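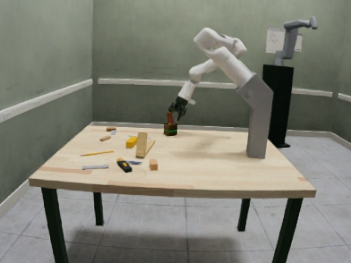
Bae replied at 9:40 a.m. that clear lumps in the mix tank are nearly always dry powder sealed inside a skin of gel, and asked for the water temperature, the feeder setting and the length of the mixing step before anyone changed the dose.

Ticket status: Open
Product: Prondus anionic polyacrylamide, dry powder
Equipment: Areo make-down unit, single tank, 160 gallons
Site: Astetholm wash water treatment
Category: Polymer preparation / poor dissolving
Priority: Normal

Problem as reported

The polymer solution has had lumps in it since early December. They are clear, soft on the outside and hard in the middle when cut with a knife. The transfer pump strainer plugs at least once a shift. Settling in the clarifier is slower than it was in the fall and the overflow is cloudy by the afternoon. We raised the polymer dose twice. The overflow did not improve and the sludge got slimy, so the dose is back where it was.

Nothing in the recipe has been changed on purpose. Same grade, same supplier, same tank. The mixer hour meter reads 2,314.

Reply from site, 10:25 a.m.

Water temperature at the inlet is 46 F. In the fall it was in the low sixties. We use city water for make-down, no recycled water. The feeder is on setting 7. Powder feed takes 8 minutes and the mixer runs for half an hour after that. Then the pump starts on the level switch.

Bae, 11:05 a.m.

Cold water slows down how fast the grains take up water and open out. Half an hour is short for a dry anionic grade even in warm water. Please do the following in this order and report after each one. Do not change two things in the same batch.

Step 1. Set the mixing step to one hour. Leave everything else alone.
Step 2. Look at the wetting cone with the water running and no powder. The water should cover the whole inside wall. Report any dry patch.
Step 3. Take a jar sample from the tank drain, not from the top. Pour it slowly over a dark tray and look for lumps.

Do not raise the mixer speed. High shear breaks the long chains, and the solution then looks smooth but does a poor job in the clarifier.

Site, 1:50 p.m.

Step 1 done. Fewer small lumps, the big ones are still there. The small soft ones were probably just grains that needed more time.

Step 2 done. There is a dry strip on the back side of the cone, wide as a hand at the top and narrower going down. Old polymer is stuck along it, yellow and hard. We could not see it with the lid on. One of the water jets on that side is not flowing.

Step 3 done. Big lumps at the bottom of the jar. Top of the tank looked fine, and that is where we had been sampling. 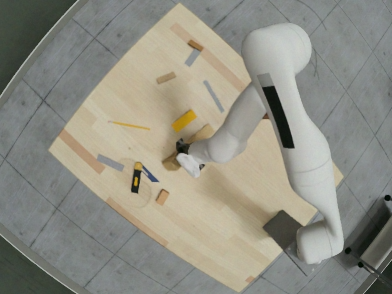
Powder that lands on a dry or damp wall in the wetting cone turns sticky before it reaches the water, and the next powder builds on top of it. Pieces of that crust drop into the tank and become the big lumps. Shut off the water, isolate the feeder and take the cone out for cleaning. Put it on a bench with a tray under it and scrape off as much as possible while it is still dry. Use a plastic scraper. Bag the scrapings right away. On large square tiles with thin dark grout lines, like the floor around the table, sweep dry powder out of the joints before any water goes near it, or the joints fill with gel and the floor stays slick through several moppings. If some of it does get wet, spread an absorbent, shovel it up, and only then rinse. Warm water and patience will soften what is left on the cone.

For the jet, unscrew the tip and check for scale. Soak it in vinegar if it is white inside. Do not push a drill bit through it. A larger hole takes pressure away from the other jets and leaves a new dry area somewhere else.

Site, 4:15 p.m.

Cone is out and clean. The jet tip was full of white scale. It is soaking now. We found that the lower end of the feeder tube also had a ring of caked powder in it. Does that come from the same cause?

Bae, 4:35 p.m.

Partly. Mist comes up from the cone when the water is on and the feeder is stopped, and the powder at the end of the tube picks it up. Check whether the tube heater is working. It should feel warm to the hand a short time after power is on. Check also that the program starts the water first and stops the powder first. If the powder and the water stop together, the last bit of powder sits on a wet wall until the next batch.

Site, 7:20 a.m., next day

Tube heater was cold. The plug had been pulled and the cord was hanging behind the panel. It was probably pulled when the panel light was replaced. Plugged it back in and the tube is warm.

The program does stop the water and the powder at the same time. We do not know if it was always like that.

Jet is back in and the whole inside wall is covered.

Bae, 8:10 a.m.

Set a water overrun of one minute after powder stop. On the Areo panel it is under Make-down, Timers, Rinse after feed. It ships at zero on some of the older panels.

Then drain the tank. Almost 160 gallons of lumpy solution is not worth saving, and lumps already in the tank will keep plugging the strainer for days. Do not send it to the floor drain. Bleed it slowly into the sludge tank if your permit and your sludge handling allow it, otherwise pump it to a tote.

Site, 11:45 a.m.

Drained to a tote. First batch with all the changes is done: one hour mixing, overrun set, heater on, cone clean. Jar sample from the drain was clear with a few tiny specks. Strainer was pulled after the transfer and had a thin film on it but no lumps.

Clarifier overflow is still a little cloudy. There is old solution in the dosing line.

Bae, 12:10 p.m.

Flush the dosing line with water or let the new solution push through. Leave the dose alone until the line is clear, then run a jar test and come down in small steps. You may end up lower than in the fall.

If the water gets much colder, go to an hour and a half on the mixing timer. Opened bags should be folded down, clipped and kept off the floor. Caked powder from a damp bag will give you lumps however well the cone is running.

Site, 3:30 p.m.

Line is clear and so is the overflow. No strainer plugging this shift. Jar test is planned for tomorrow morning. We added the cone check to the weekly sheet, with the lid off and the water on. Please keep the ticket open until the jar test is in.

Status changed: Waiting on customer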